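4. Setting up the kitchen task and running your first plan

If you've got the planner installed and the little green light in the Ukel console, you're past the annoying part. I'm going to walk you through the kitchen task next, the way I set it up on my own machine, with the bumps I hit along the way. You'll need the Prurker scene pack (chapter 2), the Enache planner (chapter 3) and a cup of something, because the first load is slow.

Everything in this section runs in simulation. Please don't point it at real hardware yet! Chapter 7 covers that, and it starts with the emergency stop.

4.1 Load the scene

1. Open the Ukel console and pick Scenes, then Prurker, then Kitchen.

2. Leave the random seed at 49 for now. You can have fun with seeds later, but if yours is different from mine then your objects will land in different spots and half of what I say from here on won't match.

3. Press Load and wait. On my laptop it takes 258 seconds the first time, while the shaders and collision meshes get built, and after that it's quick.

4. When the status line says Ready, press Snapshot. This saves the state of the world under a name you choose. I call mine clean_start, and I'll use that name in the rest of the section.

Note: if the status line stops at "Building meshes" and sits there for ages, check your disk space before you blame the planner. I blamed the planner for a whole evening.

4.2 Check what the planner thinks it sees

Before you ask for a plan, look at the same spot through the viewer and through the planner's object list. I skipped this step for weeks and paid for it. The viewer is only there for us humans – the planner never looks at it. It works from the object list, and the list comes out of the perception module, so the two can disagree without any warning at all.

1. In the viewer, choose View, then Park, and pick the cabinet view.

2. Open the Object List panel next to it and set the filter to In View Only.

3. Click Detect Once. 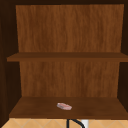 The confidence slider is where most of your fiddling will happen, so let's get it right early. It sets how sure the detector has to be before something makes it onto the list. Too high and small things drop out, too low and you get phantom objects made of shadows and wood grain. The pink-and-white bar on the bottom shelf is my favorite thing to tune against, being so small next to all that brown, and I just nudge the slider down a step at a time until it gets a row of its own in the list. Then I look for extra rows. Both compartments are otherwise bare, so any second item the list claims to have found on those shelves is a phantom and the slider has gone too far.

4. Once you have one clean row, click it and look at the Supported By field. It should give you the bottom shelf. If it's blank, the detector found the bar but couldn't work out what it's resting on, and the planner will refuse to pick it up. Click Refit Surfaces and detect again.

5. Check the label too. The labels are guesses, and mine came back as "sponge" twice before it settled on "soap". You can type over a label. Your version sticks until the next reload.

Caution: don't rename an object while a plan is running. The executor looks things up by label (I know, I know, it's on the list to change) and it will stop in the middle of a motion with a "target lost" error.

4.3 Write the goal

Goals are plain text files with one condition per line. You don't tell the planner how to do anything, only what should be true at the end. Here's the one I start people on:

on(soap, middle_shelf)
closed(gripper) = false

And that's a whole goal file. Save it in your goals folder as first_goal.txt, then:

1. In the Plan tab, choose Load Goal and pick the file.

2. Set Max Steps to 9. A single pick and place needs far fewer, and the low cap saves you from watching the search wander off.

3. Press Plan. Don't press Run yet.

4. Read the steps that come back. You're hoping for something along the lines of approach, grasp, lift, move, place, release, retreat. If there's a "regrasp" in the middle, the planner couldn't find one grip that works at both ends. It'll probably run, only slowly and with a lot of twisting.

5. Happy? Press Run. Keep a finger on the space bar, which pauses everything.

If the answer is "No plan found", work through these before you change any settings:

Is there a typo in the goal file? The parser treats an unknown name as an object that doesn't exist, so it won't complain, it'll just fail.

Is the clearance margin too fat? Out of the box it's 3 centimeters on every side, and inside a shelf compartment that can rule out most of the good approaches. I halve it for anything with a roof over it.

Did you forget to restore the snapshot? If an earlier run knocked the soap somewhere odd, your goal may be out of reach. Go back to clean_start and try again.

4.4 Move on to the sink

Got the shelf task working? Great, now for the one that gives everybody grief, me included. The sink is harder for the perception side and harder for the planner, and for different reasons, so I'd take them one at a time.

1. Restore clean_start.

2. Choose View, then Park, and pick the sink view.

3. Click Detect Once and compare the list with what you see.

Let's do the perception part first. When a lip or a rim hides part of an object, the detector fits a full shape to whatever bit is showing. The fit can be lovely or it can be way off, and the confidence number won't tell you which. What you want is the Visible Fraction column (right-click the header to turn it on, it's hidden by default). For anything with a low fraction, tick Needs Second View. The planner will then add a look-around move before it commits to a grasp. It costs you a little time per run and I leave it on always.

Then there's geometry. The planner sees a sink as a bunch of surfaces with a hole, and out of the box it likes to treat the drainboard and the basin floor as one surface at one height. You'll spot this straight away, because it'll try to drive the gripper through the raised lip to get at the basin.

4. Open Surfaces, select the sink, and click Split by Height.

5. Name the two pieces drainboard and basin. Spelling matters here too.

6. Tick Allow Placement for drainboard. Leave it off for basin, or the planner will happily use the basin as a parking spot for anything that's in its way.

7. Run Detect Once again, so that the objects get attached to the new surfaces. If you skip this they'll still be hanging on to the old one, and you'll get "support missing" when you plan.

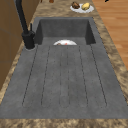 Muireann Tierney wrote to me after the last version of this guide to say that step 6 had cost her a whole afternoon. She had placement turned off for the basin, just as I'd told her, and then wrote a goal that ended with something in the basin. The planner said no plan, over and over, and never mentioned the tick box. She'd like the guide to say in large letters that Allow Placement beats the goal file, and she'd also like a warning in the console, please, before she throws it out the window.

She's right on both counts, so here you go: ALLOW PLACEMENT BEATS THE GOAL FILE. If your goal puts anything in the basin, the box for basin has to be ticked. The console warning is coming in the March build, as long as I can get the wording to fit in that tiny status line.

One more thing on goals for this area. Start with the plate on the far counter and leave the one down in the basin for later. The counter one is out in the open, so you can sort out your grasp settings without fighting the lip at the same time. Plates also want a rim grasp, which you turn on under Grasps, Families, Rim. The default top grasp comes straight down in the middle, and on a plate with food on it that goes about as well as you'd think.

8. Set Max Steps back up to something roomy. I use 49, same as the seed, purely so I remember it.

9. Plan, read the steps, run.

Caution: turn on Keep Level for any plate that's carrying something. It limits how far the wrist can tilt during the move. The food items are separate bodies in the physics, they aren't glued down, and the planner doesn't count them as part of the plate unless you group them. To group, select the plate and whatever is on it in the Object List and press Bundle.

Note: Bundle makes planning slower, sometimes a lot slower, since the whole pile now has to clear every obstacle. If it's crawling, drop the collision detail for the bundle to Coarse.

4.5 Save your work

Ukel saves your goals but not your surface edits. So all that splitting and naming you just did is gone when you close the window, unless you do this:

1. Go to Surfaces, Export.

2. Give the file a name with the scene and the seed in it, like kitchen_49_surfaces. 

3. In Settings, under On Load, point Surface File at it.

If you're on the shared machine over at Grendstead, put the export in your own folder. The common one gets wiped overnight, and I've lost two good sets of surfaces to it already.

Next up is section 5, where we chain goals together and I try to explain the retry policy, which I've rewritten again, sorry.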